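### 3.2 Rooms, furniture and the rest position

Observations were carried out in shared meeting rooms on two floors of the Arkwood building between the start of August and the end of the same month. All rooms in the sample had the same basic fit-out: one large table, a carpeted floor, and at least one writing surface. Chairs were not held constant. In the smaller rooms they were pushed back to the wall by whoever had used the room last, and no attempt was made to reset them.

The unit of analysis is the pause. A pause begins when both hands come to rest on or against the tabletop and ends when either hand leaves it. Pauses shorter than two seconds were dropped, following the convention used in the Setiawan coding manual for seated work. After this step the corpus held 2,722 pauses, of which 1,634 took place at white tables and the remainder at wood-finish tables. The two groups are reported separately wherever table depth differs, as depth was the strongest predictor of hand placement in the pilot.

Each pause was assigned to one of four placement classes. In *parallel* placement the hands lie side by side without contact. In *stacked* placement one hand lies fully on the other. In *crossed* placement the hands or fingers pass over one another at an angle and both remain near the front edge of the table. *Split* placement covers everything else, including one hand on the table and one on a held object that is itself resting elsewhere. Held objects were coded on a separate tier and do not affect the class. A participant holding a pen or a cup in each hand can therefore be placed in any of the four classes, and Figure 4 is coded as crossed with both hands occupied.
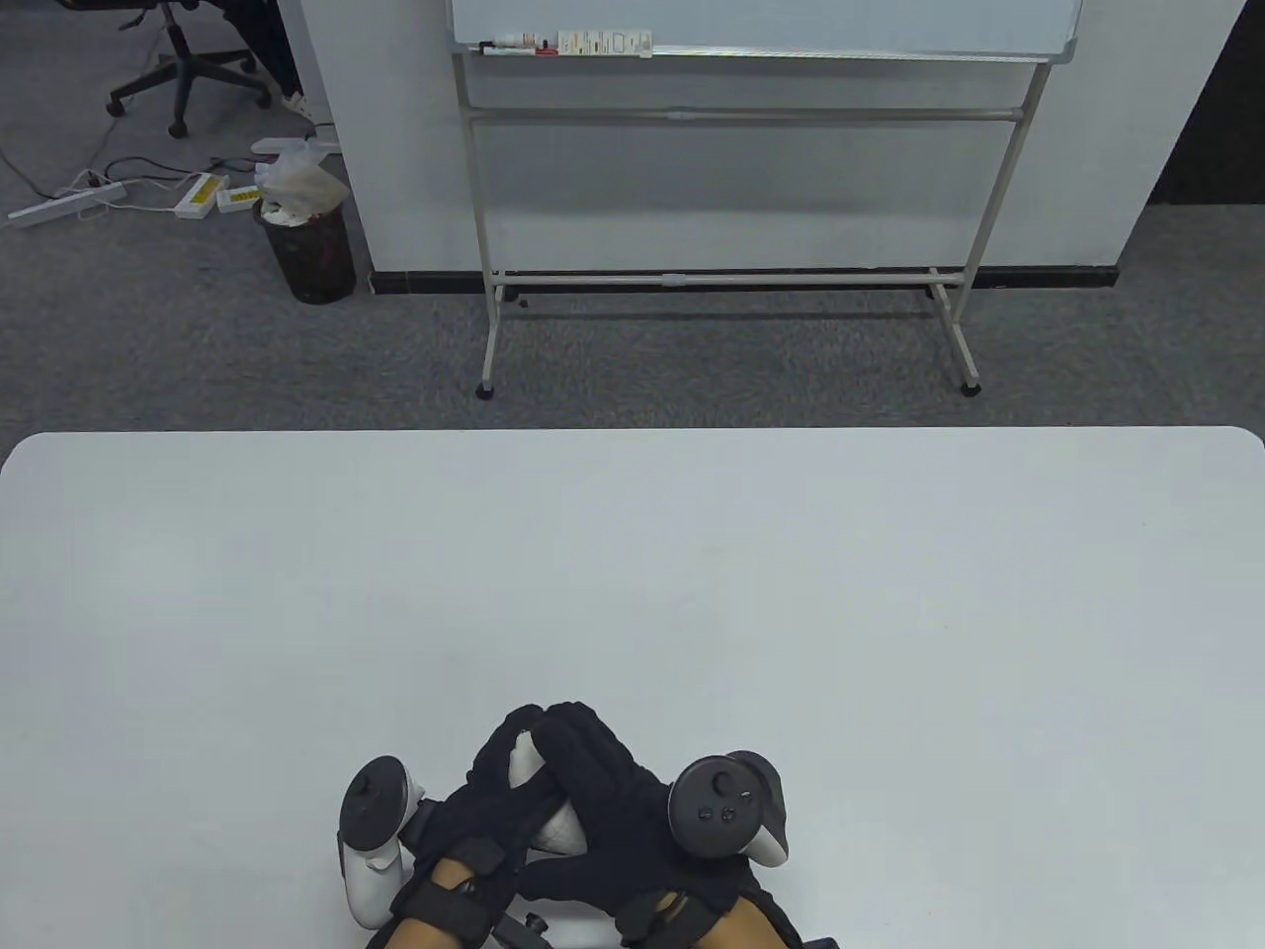
**Figure 4.** Crossed placement at a white table. Gloved hands, one controller in each; rolling whiteboard with marker tray beyond the far edge.

Two features of the furniture matter for the analysis. The first is the corner. Tables with rounded corners were used from any side, and participants sat or stood at the long edge and the short edge in nearly equal proportion. Square-cornered tables were approached almost entirely from the long edge. The second is the distance from the resting hands to the nearest writing surface. Whiteboards on rolling stands were moved often, and in several rooms the board ended up directly behind the table, where the tray could be seen from the working position but not reached without leaving it. We treat this arrangement as a separate condition, *board behind*, and contrast it with *board beside*, in which the tray was within arm's length of at least one position.

Tray contents were logged at the level of type only (pens, erasers, packaging, other). The state of the tray was not tidied between sessions. Earlier work with the Ollirico room inventory suggested that cluttered trays draw more glances than clear ones, but the inventory did not record where the board stood, and the effect could not be separated from distance. In the present corpus the contrast is limited to board-behind rooms. Pauses with a cluttered tray in view numbered 954. Pauses with a clear tray in view numbered 391 and were concentrated in three rooms, so results for this subset should be read with care.

### 3.3 Coding procedure

Placement was coded from single frames taken at the midpoint of each pause. Midpoint frames were preferred to onset frames because the hands often settle for a short time after first contact – a finger shifts, or a grip is adjusted – and onset coding inflated the split class in the pilot. Coders worked in the Jelo annotation tool with the audio muted. They were given the frame, the room code and the table type, and were not told the condition.

Where fabric hid the line of the fingers, coders relied on the direction of the wrist and on any part of a held object showing between the fingers. Frames in which neither cue was available were marked uncertain and passed to a second coder. If the second coder also marked the frame uncertain, it was retained in the pause count but left out of the placement tables.

Crossed and stacked placement were the hardest pair to separate. The rule adopted was angular: if the long axes of the two hands met at more than 30 degrees, the frame was coded as crossed. The angle was estimated by eye against a printed guide. We did not measure it in software, as most hands in the corpus were partly hidden by the other hand, by a sleeve or by an object.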